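Search this site Search
Reading time: 2 minutes

Does a bin change what people throw out? Food scraps in the Clonley residences

The Clonley residences started a food scraps program in September, and by December the posters said it had cut kitchen waste by almost a third. Our group wanted to see where that number came from. We still don't know.

We asked the residence office for the weights. They sent one spreadsheet, covering five weeks, with a total of 854 kilograms collected. There was no figure for the same weeks the year before, so a "cut" can't be worked out from it at all. Hovdale, the hauler, weighs by truckload and mixes our scraps with those of two nearby schools - the share credited to Clonley is an estimate. 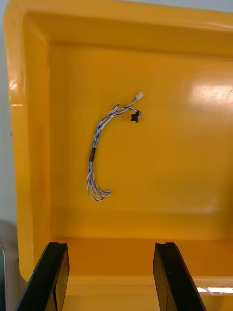
Godfrey Mohamedi thought we were being too hard on the program. In his view students had plainly changed their habits, and waiting for perfect weights was a good way to never start anything.

He may be right about habits, but we could not show it. Our own survey got 178 replies out of 2000 students, and people who answer a survey about composting are probably the ones who compost. Most said they sorted "always" or "usually". Upendo Kirui checked the garbage in her building's kitchen on three evenings and found plenty of peelings and bread in it each time. Three evenings in one kitchen is weak evidence too, and we don't want to lean on it.

Colour is the other claim we looked at. The program guide says yellow containers get used properly more often than grey ones. It cites a brochure from Zuvlow, who sell containers. We found no test behind it, and none was done at Clonley.
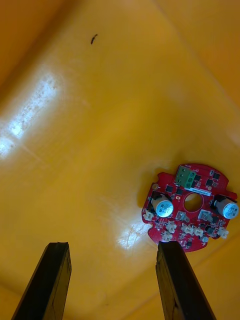
Fig. 2. Inside of a yellow plastic tub.

If the program is renewed, we recommend weighing the scraps on site before pickup, and weighing the garbage as well. Without the second number the first one could go up simply because people are wasting more food. Victor Odera has offered to draft a log sheet for the kitchens. The office has not replied yet.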